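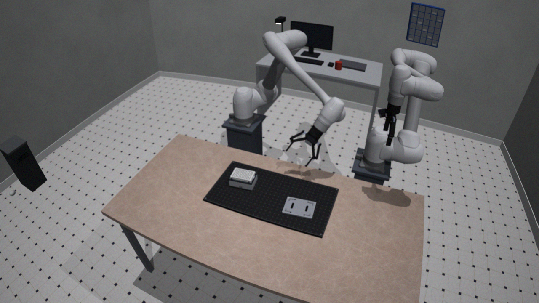
Prüfliste Gaskocher und Zeltplatzküche, Ausgabe für Gruppenleitungen. Geprüft wird vor jeder Ausleihe und nach jeder Rückgabe, jeweils mit leerer und abgeschraubter Kartusche. Der Kocher gehört dazu auf einen festen Tisch mit freier Fläche ringsum. Kratzer in der Platte, wie die feinen, kreuz und quer laufenden Linien auf der rötlich-hellbraunen Tischfläche im Bild, sind für die Prüfung ohne Bedeutung, solange die Platte eben ist und der Kocher nicht kippelt. Mängel werden in die Spalte Bemerkung eingetragen, nicht auf das Gerät geklebt.

Gerät: Zweiflammkocher Flesov, Packmaß mit Deckel
Lager: Materialraum Plolten
Stand der Liste: 28. August 2023

1. Gehäuse und Standfüße
1.1 Alle Füße vorhanden, Gummikappen fest — in Ordnung
1.2 Gehäuse ohne Risse und ohne scharfe Kanten — in Ordnung
1.3 Windschutz rastet auf beiden Seiten ein — Mangel
Bemerkung: Linke Seite springt bei leichtem Druck heraus. Lasche nachgebogen, hält wieder. Bei der nächsten Rückgabe erneut prüfen.

2. Gasführung
2.1 Schlauch ohne Risse, Quetschstellen und Verfärbungen — in Ordnung
2.2 Herstellungsdatum auf dem Schlauch lesbar — in Ordnung
2.3 Dichtring am Anschluss vorhanden und elastisch — Mangel
Bemerkung: Dichtring spröde, ersetzt. Im Ersatzteilfach liegen noch 2 Stück.
2.4 Verschraubungen mit Lecksuchmittel geprüft, keine Blasenbildung — in Ordnung
Bemerkung: Prüfung nur im Freien. Dafür eine neue Kartusche anschließen und danach wieder abnehmen. Eine offene Flamme ist als Prüfmittel unzulässig.

3. Brenner
3.1 Brennerdeckel sitzt plan auf — in Ordnung
3.2 Düsen frei — in Ordnung
3.3 Flamme blau und gleichmäßig, kein Abheben — in Ordnung
3.4 Zündung löst auf beiden Seiten aus — bedingt in Ordnung
Bemerkung: Rechts erst beim dritten Versuch. Stabfeuerzeug beilegen, Kocher bleibt in der Ausleihe.

4. Topfset Tejada
4.1 Griffe klappen ein und arretieren — in Ordnung
4.2 Beschichtung ohne Ablösungen — Mangel
Bemerkung: Kleine Pfanne ausgesondert. Der große Topf hat innen Kalkränder, die mit Essigwasser zu entfernen sind.
4.3 Topfdurchmesser passt zum Kocher, kein Überstand über die Kartusche — in Ordnung

5. Aufstellort im Lager
5.1 Abstand zu Zeltwand und Vorhang mindestens 50 cm
5.2 Kein Betrieb im Schlafzelt, auch nicht bei Regen
5.3 Löschdecke in Griffweite, Tasche unverschlossen
5.4 Reservekartuschen im Schatten und außerhalb des Küchenzelts
Bemerkung: Punkt 5 wird von der Gruppenleitung nach dem Aufbau abgezeichnet und nach jedem Umstellen der Küche wiederholt.

6. Küchenzelt Fosora
6.1 Lüftungsöffnungen oben und unten frei — in Ordnung
6.2 Reißverschlüsse gängig — in Ordnung
6.3 Abspannleinen vollständig — Mangel
Bemerkung: Eine Leine fehlt, aus dem Bestand ergänzt.

Der ältere Einflammkocher von 1994 ist nicht Teil dieser Liste. Er wird nicht mehr ausgegeben und bleibt bis zur Entsorgung im verschlossenen Schrank.

Nächste vollständige Prüfung: Januar, zusammen mit den Zelten.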